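Subject: Re: [chores-and-robots] So can they do the dishes yet or not?

Whoever started this thread wrote:

> I run a small packing shop in Paterson, 30 orders on a good day, and a
> salesman has been after me about a machine from Clikis that is supposed
> to fold, bag and box. I would settle for folding and bagging. At home I
> would settle for a thing that clears the table. Is any of this real yet,
> or should I check back when my kids are my age? I don't want a lecture
> on the future of work, I want to know if it can put a dish towel in a bag.

I can take a swing at this one, because bags and cloths are pretty much my whole life lately. I've been helping out on the Plalen project over in Pridley, where the machine learns from people doing the job with grippers in their own hands. Short answer for your shop: folding, sort of. Bagging, not at a speed you'd pay for. Boxing I'll leave to somebody who has tried it.

A few pictures are mixed in so you can see what the work looks like. The fingers come first, since they're most of the argument. They are padded, they have a texture for grip, and they close on each other, and that's all you get. Try folding a towel tonight using only a thumb and one finger of each hand and you'll see how quickly you miss the rest! 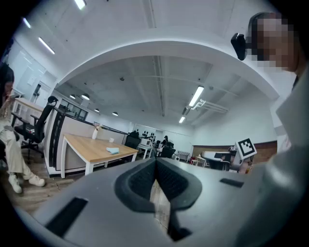

1. Cloth

A cloth on a table sounds like the easy one. It lies flat, it doesn't break, and if you drop it you pick it up again. For a person, sure. For the machine every cloth is a new shape every time, and the first fold changes everything about the second. We give a single task 1,000 tries before we even look at how the machine does on its own, and with cloth I'd call that a warm-up. The last version I watched did a decent half fold and then spent a very long time thinking about a corner.

Hard things like cups go better. If your table-clearing dream is mostly mugs, I'd be more cheerful about it than I am about napkins.

2. Bags

Oh boy. Zip bags are clear, so the machine has a hard time telling where the plastic ends. They stick to themselves. They slide out of the fingers, or they come up with both sides pinched together and now there's no opening to put anything in. You need one hand to hold and the other to do the work, and the two have to agree with each other the whole way. 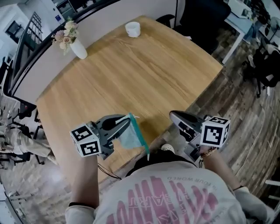
One gripper on the zip bag, the other one open.

I've gotten fairly good at it with the grippers, but it took me 2 weeks to stop swearing. My bare hands would still beat me by a mile. So when your salesman shows you a video, ask him whether it's sped up – and ask who laid the bag out before the video started, because that is half the job right there.

3. The room

People on this list keep asking why a machine that works in a demo falls apart in a real kitchen. A lot of it is plain old moving things over by a few inches. Cup closer to the edge, cloth turned the other way, a different lamp on. You and I don't even notice. 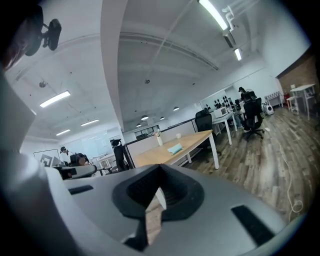
Table with cloth, cup and vase, past the gripper.

What I'd do in your shoes: don't sign anything with Clikis until they run your bags, with your stuff, on your bench, for a full afternoon. If they'll do that, I'd love to hear how it went, and please post the numbers even if they're ugly. For 30 orders a day I'd put the money into a better table and a bag stand first.

As for the dishes in the subject line, I still do mine by hand. Has anyone here tried one of the arms on a dish rack with wet plates? I'm curious about the grip.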